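Sayce Mixed Household Bin: notes on the objects
README, last edited September 27, 2020

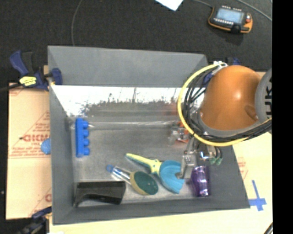 Sayce is a set of everyday things laid out in a gray bin, a few at a time, and photographed from a fixed position. This file covers the objects themselves: what kinds there are, how they are named, and how they are put in the bin. File formats and folder layout are in a separate note in the same download.

Contents

The set has 3,654 pictures of 62 objects. The objects come from kitchens, toy boxes, cleaning closets and recycling. Most were bought used in Prarnwood, and the rest came out of people's own drawers. A few are damaged. We left them in.

Object groups

Toys: building blocks, small vehicles, balls, bath toys.
Cleaning: brushes, dustpans, sponges, cloths.
Packaging: clear plastic, cartons, tubs, bags.
Kitchen: spoons, cups, lids, strainers.
Other: anything that did not fit the first four groups. There are 17 of these.

Naming

Names are short and use everyday words. Color comes first, then the thing, as in "blue block". If a thing could be called two names, we used the one most people in the group said first. Brand names are not used in labels, even where they can be read on the object.

Dustpans and scoops were hard to keep apart. If it has a flat front edge and a handle, it is labeled as a dustpan. Some of the older labels still say scoop, and both spellings of "dust pan" turn up in the June files.

Clear plastic is labeled as one item even when it has colored parts attached. When it is crumpled, draw the outline around the whole piece, including the parts you can see through.

Filling the bin

Objects are dropped in by hand and not straightened. They may touch, overlap or lean on a wall. Things that stick together count as a cluster and get one cluster label plus a label for each item that can be told apart. Soft things are shaken out between layouts.

The bin is the same one throughout. Its floor is scuffed, and the marks get heavier in the later part of the set. Do not label scuffs or reflections.

Known problems

Shiny spots wash out to white in some pictures.
Clear items have looser outlines than solid ones.
Layouts in the Roson folder have no cluster labels.
In 70 pictures the object list is missing one small item, usually a lid.

Earlier versions

The first release was called Taltico and had only toys and packaging. Its object numbers do not match the ones used now.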